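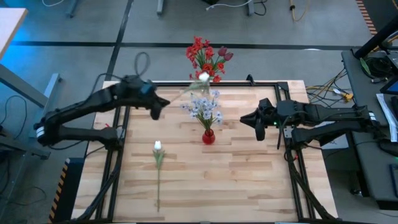 THE LONG WAY DOWN

How a small balloon outfit ended up weighing the top of the atmosphere, one soggy landing at a time

By Antonina Shevchuk
May 2026

Two in the morning and the payload is already up to temperature. Gromico is the name on the side of it, black marker on white foam. Nobody remembers who picked the name. It goes up in four hours if the wind does what the model says, and the model has been wrong twice this week.

Fodcombe isn't much of a launch site. A mown field, a gravel lane, a shed with a heater in it and a second shed without. The team calls itself Trovance and there are nine of them when everyone shows up. What they do is send instruments up under big thin balloons, past where airliners go, past the weather, into the stretch of sky that is too high for planes and too low for satellites. Then they go get them back.

That last part is most of the job.

"People want to hear about the going up," Trevor tells me, filling a flask. He runs recovery. He has run recovery for every flight since the first one. "Going up is two hours. I've spent three days on one tree."

I came for the science, so, the science.

Air thins out as you climb, everyone knows that. Less well known is how lumpy it is. Up in the stratosphere there are waves, real ones, set off by wind hitting mountains hundreds of miles away, and they roll upward and break like surf. When they break they dump their energy and push the big winds around. Forecast models are too coarse to see a lot of them. So the models guess, and the guess matters for things as far off as next month's cold snap.

A weather balloon goes through all that in one quick pass, pops, and falls. Fine for a snapshot. Trovance wanted something that would sit there. Their balloons vent a little gas near the top and level off, then drift with the wind for hours or days, bobbing on the waves like a cork. Measure the bobbing and you've measured the wave. Sounds simple. The first version leveled off beautifully and then leaked.

The logbook is a fat ring binder, with a coffee stain through most of the first year. Total float time, all flights, comes to 2,554 hours. Flights: 56. Payloads recovered in a state worth talking about: 31. The rest are in lakes mostly. One came down in a quarry and is technically still there, Trevor knows exactly where, can't get to it.

Longest recovery drive so far, 1,685 miles there and back. He did it in a van with no working radio.

THE VALVE

Everything hangs on a valve. It sits at the crown of the balloon, about as glamorous as a bathtub plug, and it has to open and close on command at minus seventy without sticking. Early ones stuck. Grease that is fine on a workbench turns to something like candle wax up there. They tried three greases, then no grease, then a different plastic for the seat. No grease and the different plastic won.

Testing meant dry ice and a picnic cooler, for a long time. Now there's a proper cold chamber, bought used, loud as a truck. It can do the cold. It can do the low pressure. It can't do both for longer than forty minutes before it trips the breaker, and on those days the shed with the heater becomes the shed without.

I ask whether a bigger group with real money couldn't just do all this better. Shrugs all round. Probably. But the bigger groups fly when the schedule says, and these waves don't keep a schedule. Trovance can be in the field five hours after a forecast turns interesting. They've done it in four.

LAST AUGUST

The flight they all want to talk about. A balloon up for most of a week, the valve behaving, and on the third night the altitude trace goes strange. Up, down, up, down, each swing bigger then the last. The payload is riding a wave that's getting steeper as it climbs, and then the trace just goes to scribble. The wave has broken, right on top of the instrument.

Somebody printed it out and taped it up by the kettle. It's still there, curling at the corners. You can see where the pen recorder woud have run off the page, if it had been a pen recorder.

What it's worth is still being argued. One break, one night, one instrument. Nobody sensible rewrites a forecast model on that. The plan is to fly in pairs, two balloons a few miles apart at slightly different heights, so when a wave goes through they get it twice and can work out which way it's heading. Pairs cost double. Pairs also need two recovery vans and there is one van.

UP

Dawn, nearly. The wind drops like the model said it would. They fill fast, not much talking, the hiss of the gas too loud for it. The balloon at the ground is mostly limp, a long wrinkled thing with a bubble at the top, because it has to have room to swell.

Then it's let go and it's very quiet. Gromico swings once, twice, clears the hedge by a good margin and keeps going.

Trevor watches it for maybe a minute. Then he goes to look at the map. Predicted landing zone is east, farmland, a river through the middle of it. He puts the waders in the van.

212 shares | 18 comments

RELATED

Why mountain winds end up in the stratosphere
A short history of things that fell in lakes
Cold, dry and thin: building instruments for the upper air
Helium or hydrogen? The balloon crowd's oldest argument
The night shift at a tracking station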